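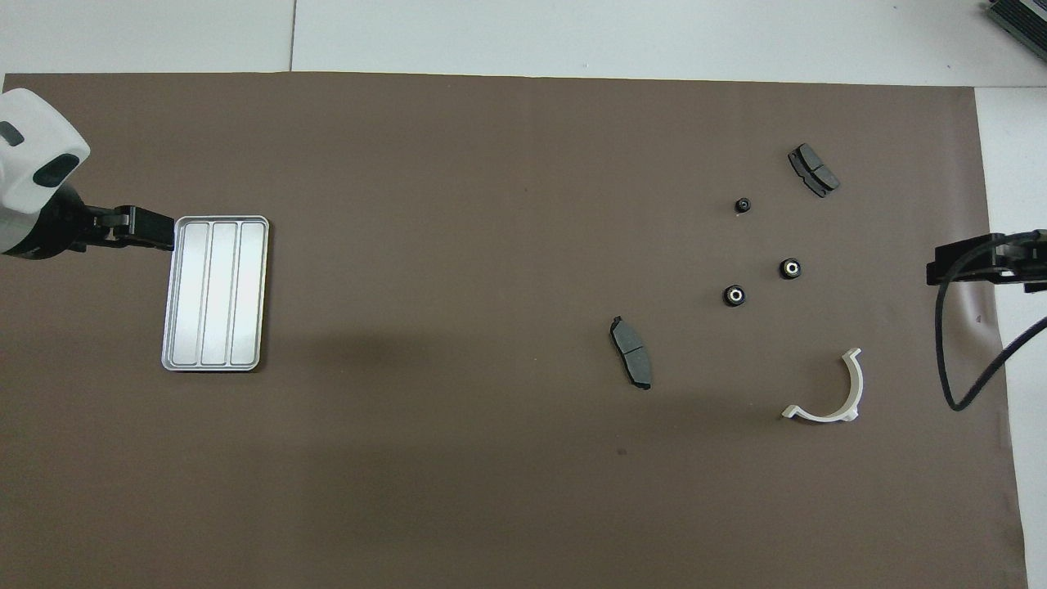
jultier_dan
Front pads again, then. I did the last set on the drive in June and lost one of the caliper bushings down the gutter, so I've changed my ways. Everything now gets laid out on brown paper on a white table, pads and little rubber bushings and all, before I so much as look at the jack. The metal tray with the long compartments is for the small bits, and I'm wondering if I should have bought 2 of them. Does anyone else bother with paper, or is it just me being fussy?

zikeck77
Not fussy! I buy the big rolls, 300 metres, and it lasts for ages. Brake dust gets into everything otherwise (my wife's still going on about the tea towels).

Tănase
Can't agree, sorry. Paper slides about and rips the minute you put something heavy on it. Old rubber mat, wipe it down, done. I've had mine 7 years.

jultier_dan
Mine hasn't ripped yet. Both pads go on it, plus a white plastic bracket shaped like half a ring, and the bushings sit in the tray so they can't roll off.

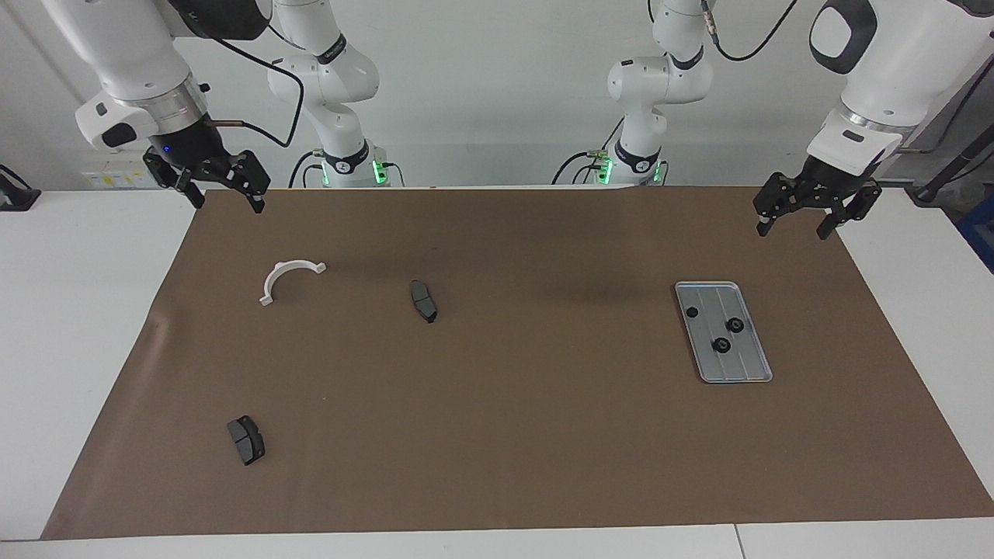

Horațiu Pascu reckons you should never reuse the bushings anyway, whatever you keep them in. Six quid a set at the motor factors in Trostbridge, he says, and if the rubber's gone hard you'll get a knock over every speed bump.

zikeck77
Six quid? I paid more than that! Still, I'd only change them if they look perished.

Tănase
Change them. And get a mat.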